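The man who won't sort his yoghurt pots

Beat Ortner has been asked to put his pots in the yellow sack 37 times, by his reckoning. He has kept the leaflets. They are in a drawer in his kitchen in Bostumholm, under the takeaway menus, and he gets them out before I have sat down.

"Read that one," he says. "It says 'recycled'. It doesn't say into what."

Ortner spent most of his working life buying packaging for Rüegg, a dairy that sold its last carton in the nineties. He is 71 and not, he wants me to know, against the environment. He cycles. He grows his own beans. What he objects to is being told that rinsing a pot is the same as doing something about it.

I had gone expecting a crank, and for the first half hour I wasn't sure I hadn't found one. He is rude about the council, ruder about the supermarkets, and he has a theory about bottle tops that I couldn't follow. But when he talks about plastics he talks like someone who used to sign the invoices.

"A pot, a lid, a tray, they're different stuff," he says. "We bought whatever was cheapest that month. Then somebody at the other end is meant to make one clean thing out of the lot. Who pays for that? I never met him."

The town's scheme, called Corkwood after the street where it began, publishes one number a year. The latest is 1,853 tonnes collected. Ortner has written to ask how much of it was turned into anything, and has had two replies, both thanking him for his interest.

I put the question to Rahel Gruber, who runs Corkwood. She was friendlier about him than he is about her. "Beat's right that collected isn't recycled," she said. "We sent 627 tonnes to a plant that makes pipe and garden edging. A good part of the remainder was burned for heat. I'd put it on the leaflet if there was room."

There is room on the leaflet. I have it in front of me, and a third of it is a drawing of a hedgehog.

When I take Gruber's figure back to Ortner he is quiet for a bit, then asks for it in writing. He had guessed lower. I ask if it changes his mind and he says no, it changes his sum. 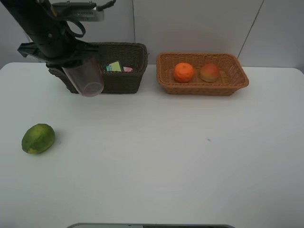
A clear plastic cup and a wicker basket.

His own answer is refill, and here I found him less convincing. He takes jars to a shop in Relside, a bus ride away, and admits that the oats cost more and that he once came home with the wrong flour. His neighbour Elfriede Aebischer tried it for a month. "I've got a bad hip," she told me over the fence. "He can carry his jars. I'll have my pots."

Ortner doesn't have much to say to that. He thinks deposits would do it – a few coins on every cup and tray, paid back at the till – and that the shops would find the money fast enough if they were made to. Perhaps they would. They would also put it on the price of the yoghurt, and I said so.

"They've put it up anyway," he said, and went to look for the receipt.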